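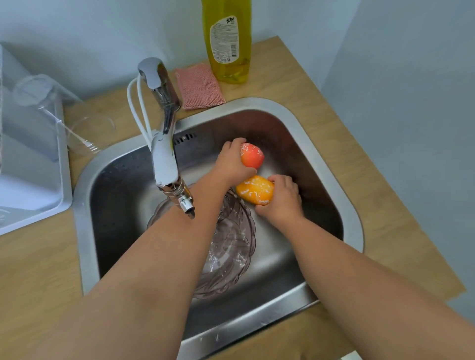 Polbridge Allotment and Kitchen Club

Home | News | Plots | Kitchen evenings | Seed swap | Contact

"I wanted only to know the names of the beans"

When Ye-seo Moon moved to Polbridge, she did not plan to write a book. She was working as a bookkeeper at Purkent, she had a small flat without a garden, and she says that she could not tell a leek from a spring onion when they were still in the soil. Now her collection of family recipes from the old market street in Cheon is finished, and it contains 617 of them. I visited her at home in October, and we spoke for most of an afternoon.

The work began with a telephone call to her aunt. "I asked her how my grandmother cooked the flat beans, and she asked me back, which flat beans? There were four kinds, and each one had a name that I never heard before. I wanted only to know the names of the beans. Then she told me to call Mrs Ki, and from there it became big."

Mrs Ki is Seul-gi Ki, who kept a vegetable stall in Cheon for many years and who is now the second author of the book. The two women had never met before. For the first winter they talked every evening at nine, and Moon wrote everything by hand in school notebooks. She filled 13 of them. She showed me the third one, in which the pages are stuck together at the corners with something brown. "Soy sauce," she said. "Or coffee. I do not want to know."

I asked what was the most difficult part. I expected that she would say the translation, but she answered quickly that it was the amounts.

"Mrs Ki does not measure. She says, you put salt until it is enough. I say, how much is enough? She says, until it is not too little. We had real arguments about this. In the end I sent her a kitchen scale by post, and she used it for weighing letters."

The solution was found during the two summers when Moon travelled to Cheon. She stood beside her co-author with a spoon and a cup and stopped her hand every time before the salt went in. Ki found it very annoying, and Moon admits that she would also find it annoying. But the recipes could be written down, and when Moon cooked them again in Polbridge, most of them tasted right.
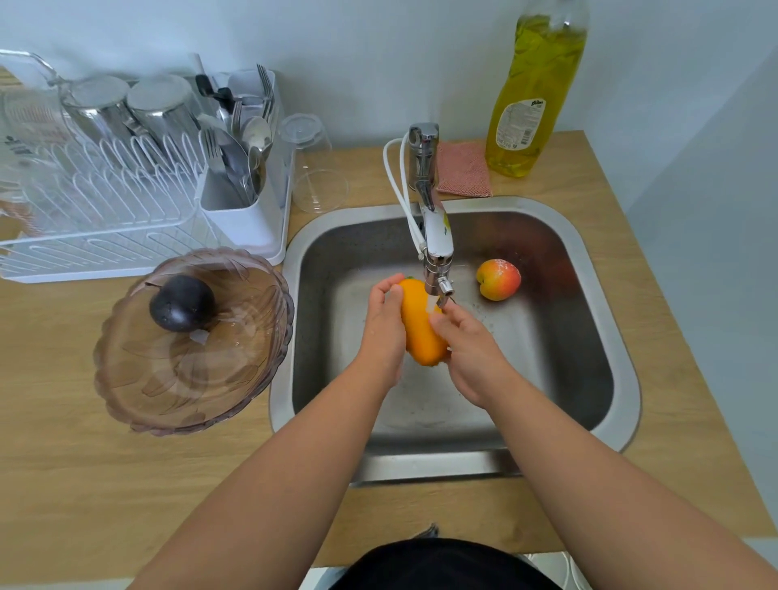
Not all of them, though. The cabbage in England has more water in it, she told me, and the radishes are smaller and sharper. For a long time she tried to repair this with sugar. Then a member of our club, who has the plot beside the water tank, offered her a bed for growing her own radishes from seed. The first harvest was eaten by slugs. The second one was good, and she still has this bed today.

We spoke also about money, because readers of these pages have asked how such a book is paid for. No large publisher wanted it. One of them wrote that it was charming but too long, and suggested to keep 80 recipes. "I thought about it for one night," said Moon. "But which families should I telephone, to say that your grandmother is out?" Finally the small press Kastalau agreed to print it, if enough people would order in advance. The orders came to 3288 copies, nearly half of them from people who had lived in Cheon or whose parents had lived there.

The market street itself does not look the same any more. The covered part was taken down, and the stalls moved to a hall near the bus station. Moon does not like when people call her book a rescue. "The women are still cooking. They are cooking tonight. I have written it down for the ones who live far away, like me."

Has she a favourite recipe? She thought for a long time and then named the cold bean soup, page two, which is also the shortest one in the book. Ki, whom I reached later by telephone, does not agree. She thinks the bean soup is for lazy days, and that the stuffed cucumbers are better - but only if somebody else makes them.

The club library has one copy, which can be borrowed for two weeks. Please keep it away from the cooker.

Recent items

Radishes from seed: notes after a wet spring
Kitchen evening: pickles and cold soups
Water tank repaired, please close the tap fully
Waiting list for half plots
Seed swap: what to bring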